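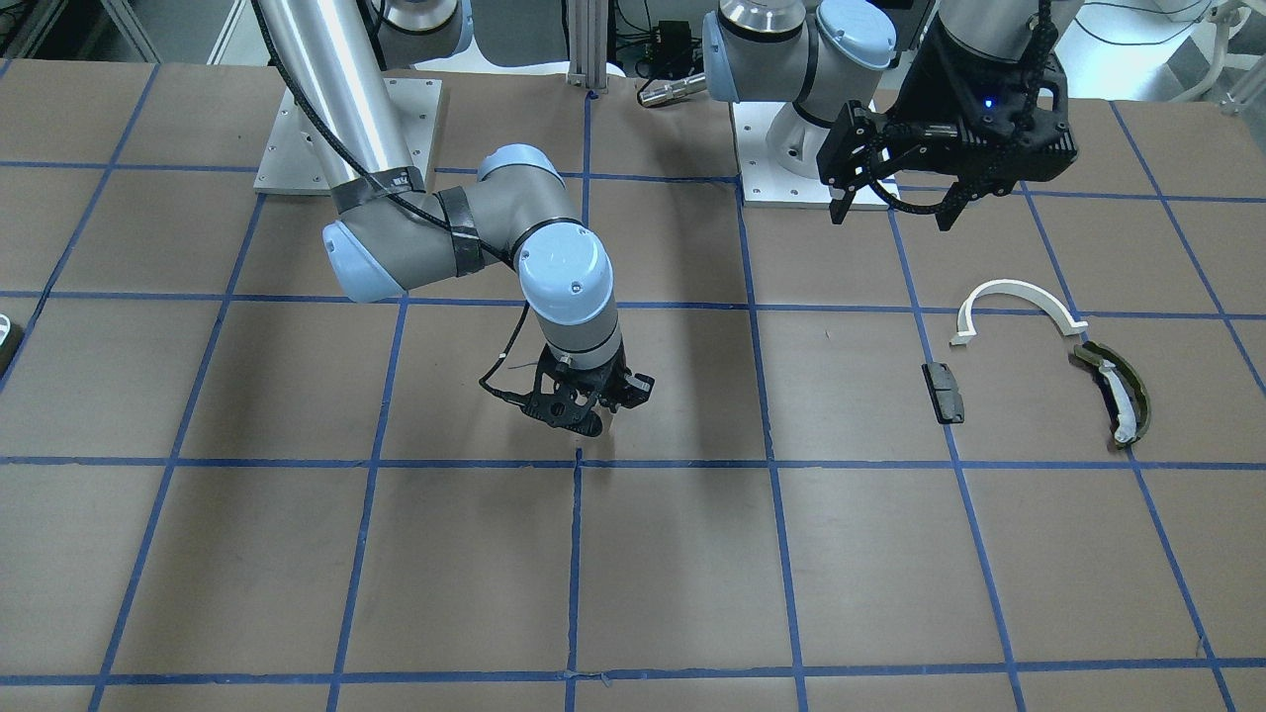 L. Pugh

November, bench two, after lunch

Spent the morning on the Hokomov cell and I'm mostly happy with it now. Put fresh kraft paper down and redid the blue tape grid, because the old lines had crept at the corners and I was sick of nudging parts back by eye. Squares are near enough to square – good enough for the Sirkavside parts, and if anyone wants better they can bring their own ruler!

Cable on the right arm is the bit to watch. It loops down the long upper link and I've got black tape holding it at the elbow. Ran 30 slow cycles at 70 per cent reach and it didn't snag, but give it a look before you start anything fast. The proper clips from Rinimano are on order (14 of them, way more than we need, minimum quantity and all that).

Left arm: blue light on at the gripper, fingers open a bit, parked over the far side of the parts. Leave it there please, I haven't redone its home position yet.

The white arch, the little dark grey block and the olive curved piece are my test set. Please don't tidy them away – I did that to myself last time and lost half an hour looking.

Still to do: check bolt torque on both mounting plates, grease at 3000 cycles, and work out why the right wrist ticks when it turns back toward the middle.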